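Setting up the loan keyboards: part two, from the box to the first lesson

If you've done part one you'll have signed the loan form, found a corner of the house that nobody minds losing, and worked out whether your child is having the small keyboard or the big one. Well done, that was the dull bit! Now we get to put the thing together and make a noise with it.

I've written this the way I do it at home, sitting on the carpet with a mug of tea. The proper Fukuda booklet is in the bottom of the box and it's perfectly good, but the print is tiny and it assumes you already know what a sustain pedal is. I didn't, when we started.

Before you begin

You'll want a crosshead screwdriver, a tea towel and half an hour or so without interruptions. Lay the tea towel on the floor to stop the bolts rolling off under the sofa (ask me how I know).

Putting up the stand

1. Take the two long legs and lay them on the floor in a cross, with the rubber feet pointing towards you.

2. Push the big bolt through the middle hole of both legs. It goes in from the side with the sticker on it.

3. Put the washer on, then the wing nut, and tighten it by hand only. Leave it a bit slack for now.

4. Stand the whole thing up and pull the locking pin out. Open the legs until the pin drops into the third hole, which suits most children from Year 3 upwards. For a little one try the fourth.

5. Now go back and tighten the wing nut properly.

Caution: keep fingers out of the middle of the cross while you're opening it. It closes faster than you'd think, and it's your piano-playing hand in there.

6. Give it a good wobble. If it rocks, one of the rubber feet has probably twisted round, so turn it until it sits flat.

Note: the older Trastwood stands have a lever where the pin should be. Squeeze it, open the legs, let go, and wait for the click. I do love those stands, they weigh nothing at all, but please don't sit on them.

Putting the keyboard on

7. Get a second person if you've got the big one. I managed it by myself once and had a sore back for the whole of half-term.

8. Lower it so the rubber arms of the stand sit under the flat parts at each end, well clear of the speaker grilles.

9. Fasten the strap underneath if yours came with one. The small keyboards don't have it and don't need it.
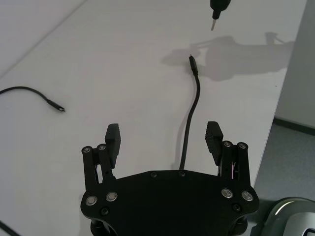
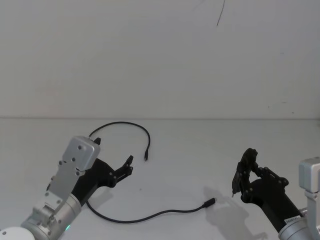
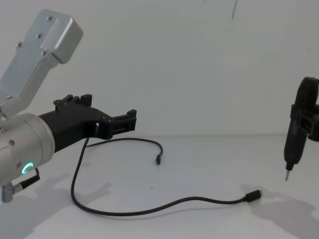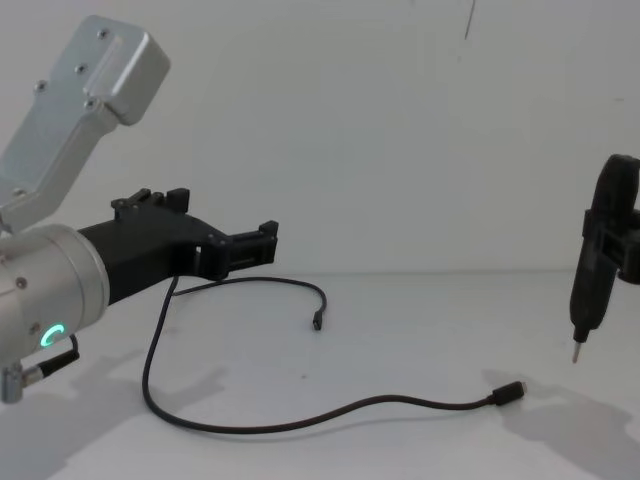 Valtholm, February 24, 2026

Plugging in

10. Find the power supply in the side pocket of the carry bag. It has a number written on the label in silver pen, and it should match the number on the underneath of your keyboard. We've had 219 and 314 swapped over more times than I can count, and they are different voltages, so do check!

Caution: if the numbers don't match, don't plug it in to see what happens. Drop me a message through the music school page and I'll find out who's got yours.

11. With the keyboard switched off, push the small end into the socket marked DC IN at the back. It's a snug fit and you might feel a little click. Then plug the other end into the wall.

12. Run the lead down the back leg of the stand and hold it there with the velcro tie. Leave a bit of slack at the top so that it doesn't tug when somebody shoves the keyboard along to make room for the ironing board.

13. The pedal goes in the socket marked SUSTAIN, next to the headphones one. Plug it in BEFORE you switch on, and keep your foot off it while you do. The keyboard has a quick look at the pedal as it wakes up, and if you're pressing it at the time it gets up and down the wrong way round. Every note then rings on forever until you press the pedal, and it sounds like a very sad cathedral. If that happens to you, switch off, take your foot away and switch on again.

Switching on

14. Turn the volume right down to the left.

15. Press the power button and hold it until the display lights up. It takes a few seconds and nothing seems to be going on, so don't be tempted to keep jabbing at it.

16. Play a note in the middle and bring the volume up slowly. You should hear an ordinary piano. If you hear a trumpet or a choir going "aah", somebody before you has had some fun, and you can press the PIANO button to get back.

Note: the big Fukuda goes to sleep when it's been left alone for a while. It isn't broken! Press the power button again. If you find this annoying you can turn it off by holding down the very lowest key while you switch on.

Connecting to the practice app

You don't have to do this one. My eldest loves the app and my youngest thinks it's bossy, so see how you get on. It's called Zota and the school's log-in is on the yellow card in the bag.

17. Put Zota on a tablet or phone and open it. It asks for a keyboard model, and for ours you scroll down to 408. If yours is one of the small ones, choose "other" and carry on.

18. Turn on Bluetooth on the tablet. Don't pair it from the tablet's own settings page, do it from inside the app under My Keyboard. I got this wrong the first time and spent an entire evening being cross with it.

19. When the app says it's listening, play middle C. A green tick comes up and you're in.

Note: there's a bit of a delay between pressing a key and seeing it on the screen. It's worse if the tablet is across the room, so stand it on the music rest if it will balance there.

Headphones

20. They go in the socket at the front left on the big keyboards and round the back on the small ones. The speakers cut out by themselves once the plug is all the way in.

21. If you can only hear one ear, the plug is half out. Push harder.

Caution: check the volume before your child puts them on. The keyboard remembers the last setting, and what was lovely through the speakers can be much too loud through headphones.

Getting the height right

22. Sit your child on whatever they'll be sitting on for practice. A dining chair with a cushion is fine, a swivel chair is asking for trouble.

23. With hands on the keys, elbows should be level with the keys or a tiny bit above. If their shoulders are up by their ears, the keyboard is too high. Take it off the stand before you move the pin. I know it's a faff, but please don't try it with the keyboard still sitting there.

24. Feet want to be on something. Ours has a pile of old phone books (they do still have a use!).

Looking after it

25. Dust it with a dry cloth. For sticky finger marks use a cloth that's barely damp, and do it with the power off. No sprays, please, not even the nice lemony one.

26. Keep drinks on a different bit of furniture altogether.

27. Unplug it at the wall if you're going away.

If a key sticks or goes silent, don't take the lid off to have a look. Make a note of which key it is, counting up from the bottom, and bring that note along with you when you next come in. We can usually sort it out the same day, and there's a spare you can borrow if we can't.

The loans run until October and then we swap everybody round, so hang on to the box if you possibly can. Part three is about the practice diary and what to do when they flatly refuse to sit down.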